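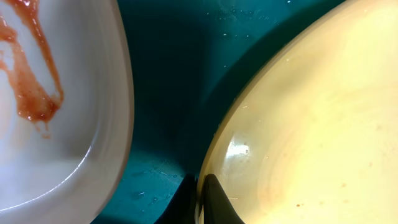
Bragança, September

4.2 Equipment budget

Grippers took 40 percent of the budget and spare fingertips a further 10. Figure 3 shows the rim grasp that set the finger width: one finger inside the bowl, one outside, with a second dish close by. We asked Gukura and Sorutmont for quotes on narrow fingers. Sorutmont's set cost 62 euros, Gukura's 50. We bought Gukura's and put the difference toward wrist camera covers. Paiva and Barredo kept the purchase log. 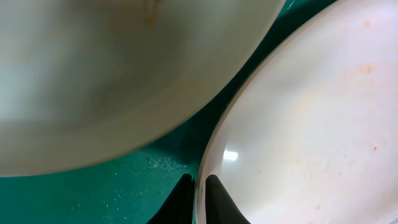
4.3 Replacement schedule

Fingertips are reordered when stock falls below four pairs. Arms are leased, and the lease is budgeted separately.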